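Lesezeit: 4 Minuten

Der graue Kasten verdient eine Richtlinie

In den Beschaffungsordnungen öffentlicher und privater Einrichtungen nimmt der Lagerbehälter einen bescheidenen Platz ein. Er steht unter Verbrauchsmaterial, zwischen Etiketten und Klebeband, und wird nachbestellt, sobald jemand ihn für unansehnlich hält. Die Fachstelle Ausstattung der Histard vertritt die Auffassung, dass diese Einordnung falsch ist und dass sie Geld kostet.

Anlass für diesen Beitrag ist die Bestandsaufnahme, die wir im vergangenen November an den Standorten Roleck und Dimitriou abgeschlossen haben. Erfasst wurden 968 offene Behälter mit rechteckigem Boden. Davon waren 222 zur Aussonderung vorgemerkt, und bei 119 dieser Behälter lautete die Begründung auf dem Begleitschein schlicht »Oberfläche«. Ein Riss, eine verzogene Wand oder ein gebrochener Rand war in keinem dieser Fälle vermerkt.

Wir halten das für eine bedenkliche Praxis. Ein Behälter, aus dem täglich entnommen und in den täglich zurückgelegt wird, bekommt Kratzer. Der Boden wird stumpf, es bilden sich helle Stellen, Lack platzt an den Kanten ab. Für seine Aufgabe ist das in den meisten Bereichen ohne Belang. Die Aufgabe besteht darin, Dinge unterschiedlicher Form so lange beisammenzuhalten, bis sie gebraucht werden, und sie dabei sichtbar und greifbar zu lassen. Wer einen Behälter nach seinem Glanz beurteilt, beurteilt ihn nach einer Eigenschaft, die im Leistungsverzeichnis gar nicht vorkommt.

Gegen diese Haltung wird eingewandt, ein gepflegter Bestand fördere den sorgfältigen Umgang mit dem Inhalt. Das Argument ist ernst zu nehmen. In den von uns besuchten Räumen ließ es sich allerdings nicht bestätigen. Die ordentlichste Ablage fanden wir in Roleck, in einem Nebenraum mit den ältesten Behältern des gesamten Standorts, und die unübersichtlichste in einem Flur, der erst im Frühjahr neu bestückt worden war. Ordnung hängt nach unserer Beobachtung vor allem davon ab, wie viel man hineinlegt.

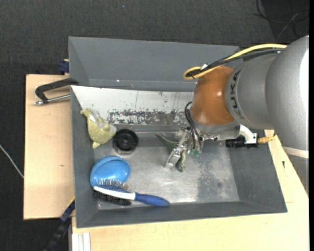
Damit ist der zweite Punkt berührt, die Füllmenge. Die bisherige Hausregel verlangt, vorhandenen Raum auszunutzen. Sie stammt aus einer Zeit knapper Stellflächen und hat sich seither gehalten, obwohl die Flächen inzwischen gewachsen sind. Wer einen Behälter bis zum Rand füllt, gewinnt Platz im Regal und verliert Zeit am Tisch. Weiche Gegenstände legen sich über harte, kleine rutschen unter große, und am Ende wird der gesamte Inhalt ausgeräumt, um ein einziges Stück zu finden. Ein Behälter mit wenigen, lose liegenden Gegenständen wirkt auf den ersten Blick verschwenderisch – im laufenden Betrieb ist er häufig der wirtschaftlichere.

Wir empfehlen daher, für Behälter mit gemischtem Inhalt eine Obergrenze von 18 Teilen festzulegen und bei sperrigen oder weichen Gegenständen deutlich darunter zu bleiben. Die Zahl ist ein Erfahrungswert aus Dimitriou. Andere Häuser werden zu anderen Werten kommen, und das ist unbedenklich, solange überhaupt ein Wert gilt und an der Stellfläche aushängt.

Ein Wort zur Form. Schräge Wände sind bei der Lagerplanung unbeliebt, denn sie kosten am Boden Fläche und lassen zwischen zwei Behältern einen Keil ungenutzten Raums. Senkrechte Wände haben aber den Nachteil, dass flache Gegenstände an ihnen hochkant stehen bleiben und sich in der Ecke schlecht fassen lassen. An einer geneigten Wand gleitet vieles von selbst zurück zur Mitte. Für reine Lagerung mag man anders entscheiden. Für Arbeitsplätze, an denen laufend entnommen wird, sprechen wir uns für die schräge Wand aus.

Auch die Farbe sollte nicht dem Zufall des Katalogs überlassen bleiben. Grau hat den Ruf der Einfallslosigkeit, doch vor einem matten grauen Grund hebt sich kräftig Gefärbtes gut ab. Schwieriger wird es bei metallischen und transparenten Teilen. Hier kann eine helle Einlage helfen, wie sie in Roleck seit dem Sommer erprobt wird.

Im Rahmen des Vorhabens Skadadard soll bis zum Jahresende eine gemeinsame Richtlinie für beide Standorte entstehen. Die Fachstelle wird darauf dringen, dass die Aussonderung künftig an einen benannten Mangel gebunden wird: Riss, Bruch, Verformung, scharfe Kante oder eine Verunreinigung, die sich nicht entfernen lässt. Abgeriebener Lack gehört nur dann auf diese Liste, wenn sich Partikel lösen und der Inhalt dagegen empfindlich ist. Stellungnahmen der Bereiche nimmt die Fachstelle schriftlich entgegen.

Fachstelle Ausstattung, 28. September 2024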